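電源タップは消耗品か　片づけの現場で聞く

「タップを隠す収納は、あまり信用していません」。配線の片づけを請け負うKasilonのシリロ・メドラノさん（Cirilo Medrano）は、開口一番そう言った。箱に入れれば見た目は整う。だが差し込みが甘くても気づけない、という。

正直なところ、こちらは半信半疑だった。タップ一つに大げさではないか。そう返すと、メドラノさんは机の話を始めた。

「まず机の上に出して、上から見る。床に這わせたまま触るから、どれが何の線か分からなくなるんです」

スイッチ付きを勧めるのも同じ理屈だそうだ。ただ、手元のスイッチを毎回切る人がどれほどいるのか。私の家では2年、一度も触っていない。「それは使い方の問題でしょう」と彼は譲らないが、使われないスイッチに余分に払う理由としては弱い気がする。
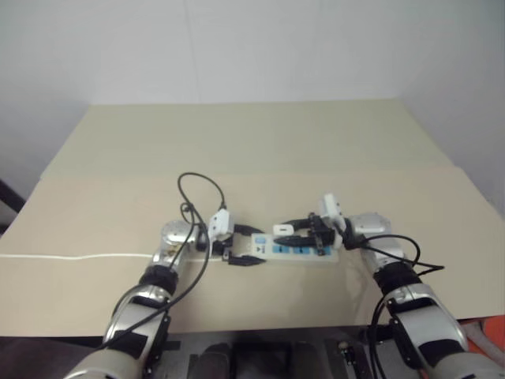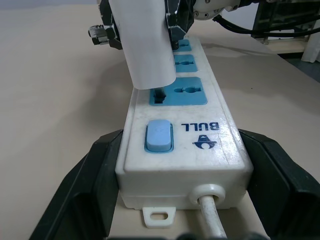 机に出した白い電源タップ。2枚目は青いスイッチと差し込み口の側から。

差し込み口の配置にも話は及んだ。大きなプラグを手前に挿すと隣がふさがる、とよく聞く。メドラノさんの答えは「先に大きいものの場所を決める」。もっともだが、口が3つしか要らない家なら悩むほどのことでもない。

買い替えの目安を尋ねると、歯切れは悪くなった。「4年近く使ったら一度見直してほしい。でも年数だけでは言えません。挿したときに緩いと感じたら、そこで替えてください」。根拠になる数字はあるのかと重ねて聞いたが、「手の感覚です」とのこと。売る側に都合のいい感覚でなければいいのだが。

それでも帰宅後、テレビ台の裏のタップを引っぱり出してみた。口の一つは、確かに緩かった。6月の模様替えまで待つつもりだったが、そこだけは使うのをやめている。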